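Two hundred and seventy-three and counting

12/09/2024

I promised myself I'd write one of these every week and then I let most of the fall go by, so let me catch you up on what I've been doing with my evenings (and, if I'm being fair, a few of my lunch hours too).

Back in April, Maksym Hordiienko talked me into helping with Grukix, the little project he'd been dreaming about ever since he left Kerslake. The idea is easy to say out loud. You hold a gripper in your hand, you do a simple chore with it, the camera on it records what it sees, and later on a learning system studies all those recordings and tries to work out how the chore goes. I figured it would be like making home movies. It's a lot more like practicing scales!

My goal for the first batch was 200 examples, and I went sailing past it and ended up with 273, mostly because I kept wanting to do "just one more good one." Then Maksym and I sat down together and went through them, and we threw out 29. Some I'd started too late, with my fingers already closing. In others I wandered around over the table like somebody hunting for their glasses. He was very kind about it, but he did say that a learner will copy your dithering just as happily as it copies your good habits, and I've thought about that a lot since.

So now I have a routine. I start open and I start still, I take a breath, and then I go in at the pace I'd use to pick up a teacup. I do seven in a row and then put the thing down and shake out my wrist, which complains more than I expected. My friend Jono thinks I should play music while I do it, but I tried that and found myself speeding up with the chorus, so the room stays quiet now.

The tape on the fingers is getting pretty ragged, and I need to put on a fresh layer before the next batch. I keep putting it off (you know how I am with tape). I've also been reading through the Trullance notes on how to name the files, and I'll save my grumbling about that for another post.

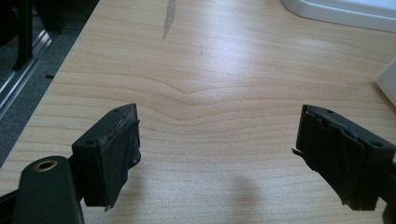
Fingers open, nothing between them but table, and tape that has seen better days.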